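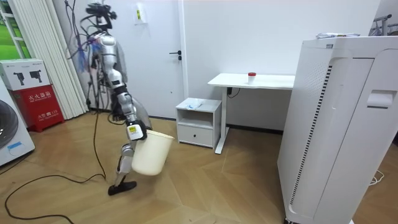
Kastriot Shehu came back to Tergate in May, after 10 years on the ships. His mother did not ask him why. She only put soup on the table and looked at his hands. In the big room the floor still had its herringbone pattern, and he remembered walking along it as a boy, one foot on each piece, until the door. Now his feet were too large for this game.

"You will stay?" she asked.

"Until the plums," he said.

She cut the bread – five pieces, as when father was alive.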